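Curkodari slotted rack for boards and cards

A black ESD rack for bench work where cards are tested, bagged and boxed in one place. Slots run in rows with thin crossbars between them, and a card can stand in a slot or lie flat across the top while you get its bag ready. Stocked at our Wanthorpe counter.
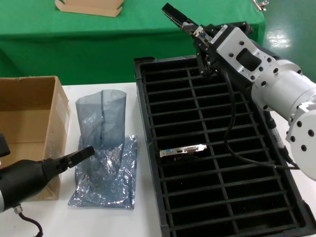
Rack on the packing bench with a graphics card, anti-static bags and an open carton.

Overall length is 700 mm. The rack is sold singly or in packs of 3, and spare crossbars come in bags of 12. Anti-static bags and cartons are not included – see the Govindasamy packing range for both. 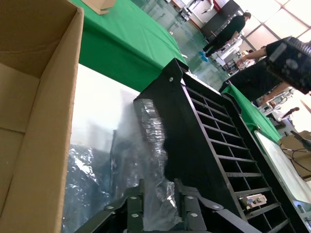

Cleaning is simple: wipe with a dry lint-free cloth and keep solvents away from the crossbars. Check the fixings every few months – there is a small round bolt head near the upper corner of the solid side panel, and the others are tightened with the same key. Do not stack loaded racks.

Orders placed before 3 pm leave Ustusthorpe the same day. Carriage is charged per carton, and unused racks can be returned within 19 days.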